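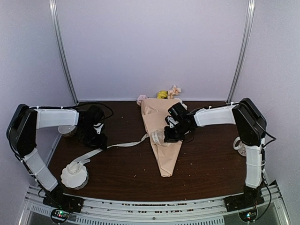
Perkinano
@perkinano

A long thread about wrapping a bundle, for everyone who asked after the last parcel went out. I've been meaning to write it all down since July. Get yourself a drink, I am not a brief person.

Perkinano
@perkinano

I mean soft things mostly. Tea towels, baby clothes, a cardigan, the quilt tops I mail to my aunt in Mundska for her to finish. Boxes are wonderful for mugs and terrible for a cardigan, which slides into one corner and arrives looking like it slept in the car.

Perkinano
@perkinano

Start with the table. I like a dark top for this, dark brown wood if you have it, and I like it cleared right to the back. Pale paper shows up beautifully against dark wood and you can see straight away whether your edges are square. On my old white counter I was guessing every time!

Perkinano
@perkinano

And wipe it first, please. I once wrapped a christening blanket on a table that had a little apricot jam on it (a very little) and the jam found the blanket. It always finds the nicest thing you own.

Perkinano
@perkinano

Paper or cloth? I go back and forth. Paper holds a crease and costs next to nothing, and cloth forgives you everything and the person at the other end gets to keep it. For the mail I use cloth inside and paper outside, and for handing over in person I just use the cloth.

Perkinano
@perkinano

My paper is the plain kraft roll from Fujimoto, the housewares place by the bus station, not the website, I don't think they have a website. Ask at the counter for the heavier one. They keep it in the back and will cheerfully sell you the thin one if you don't say anything.

Perkinano
@perkinano

Folding. Everything in the bundle should be folded to the same width before you stack it, and I use a hardcover cookbook as my measure. Lay it on the towel, fold the sides in over it, slide it out. It takes a minute longer and the finished bundle won't have that lumpy waist in the middle.

Perkinano
@perkinano

Biggest and flattest at the bottom, then the smaller things, and then (my one real trick) another flat thing on top, like a lid. A pillowcase is perfect. Without the lid, the string digs into whatever little sock is up there.

Perkinano
@perkinano

If there's a card or a letter, tuck it under the lid layer, never loose on top. A letter on top gets torn with the paper. My aunt still has one of mine in two halves and she reads it to me over the phone with a pause where the rip is.

Perkinano
@perkinano

Now the wrapping itself. Put the stack down in the middle of the sheet and a bit toward you. Bring the near edge up and over, and hold it there with one hand. People rush this part. Leave your hand where it is while the other one goes to get the far edge.

Perkinano
@perkinano

Pull the far edge toward you, snug but not strangled. You want to be able to slip a finger under the seam. Fold the raw edge under itself by the width of your thumb so there's a clean line, and give it one good press all along with the side of your fist.

Perkinano
@perkinano

The ends! Everybody hates the ends. Push the two sides in first so you get a pointy flap at the bottom, crease both slanting edges, then lift the flap up flat. If the flap is longer than the bundle is tall, you've cut too much paper, so trim it. I spent years stuffing the extra in and wondering why my parcels looked pregnant.

Perkinano
@perkinano

Do one end completely, then stand the bundle up on it and let everything settle down before you close the other one. I learned that from watching a woman wrap rice crackers at a train station when I was a student, and I missed my train for it. Worth it.

Perkinano
@perkinano

Tape: the Wereo paper tape, the kind you wet. It's a nuisance and I love it. You get one chance with it, so lay the strip in place dry to check the length, and then dampen it. I keep a sponge in a saucer at the left side of the table, well away from the paper.

Perkinano
@perkinano

String next. I bought a 1,000-foot cone of cotton twine for a school fair and I am still using it, and my kids are grown. Go around the long way first, cross underneath, come up around the short way, and knot where the strings cross on top.

Perkinano
@perkinano

The thing that saves the whole job is something heavy or steady on the upper part of the bundle while you tie. A person's finger is traditional. I have used a can of tomatoes, the cookbook from before, and one time a very patient cat. As long as the paper can't creep while you pull the knot down, you're fine.

Perkinano
@perkinano

For the knot, I do a right over left, then wrap the end through one extra time before pulling. That extra turn grips, so you can let go and have a think before you finish. Then left over right to lock it, and a bow if it's for a child or for me.

Perkinano
@perkinano

Someone asked about weight. The quilt top bundle this month came to 1,450 grams with the cloth, the paper and a bag of licorice I'd promised not to send. Weigh yours at home on the kitchen scale before you stand in line on a Friday afternoon like I did.

Perkinano
@perkinano

Write the address on the paper before you put the string on, if you can bear to plan that far ahead. I never can, so mine goes on a label, stuck down in the biggest square between the strings. Pencil on the inside layer too, in case the outside gets wet on the way.

Perkinano
@perkinano

Replying to a few of you in one go. Yes, you can reuse the paper. I iron mine on low, with no steam, with a towel over it. My daughter says this is the oldest thing about me, and I still have a sheet that has been to Mundska and back so often it's gone soft as flannel.

Perkinano
@perkinano

Yes, it works for a sweater with buttons. Button it all the way up, fold it face down, and slip a bit of tissue between the layers so the buttons don't print themselves onto the wool. Big wooden toggles I'd put in a box, I'm afraid. I've tried and they poke.

Perkinano
@perkinano

And no, I don't use ribbon for the mail. It snags on everything. If you want it pretty, tie the ribbon around the cloth on the inside, where it gets to be a surprise after all that brown.

Perkinano
@perkinano

One more and then I have to get supper on. If the bundle is going to someone with sore hands, leave a long tail on the bow and don't lock the knot. I forgot last winter and my aunt had to go next door and borrow scissors, in her slippers, in the snow. She was very nice about it and has mentioned it every call since.

Perkinano
@perkinano

Show me yours if you make one, I do want to see them, the wonky ones too. I'm doing round things next (a cake tin, heaven help me), so if you have a way of pleating the top that doesn't spring open, please put it in the replies before Friday.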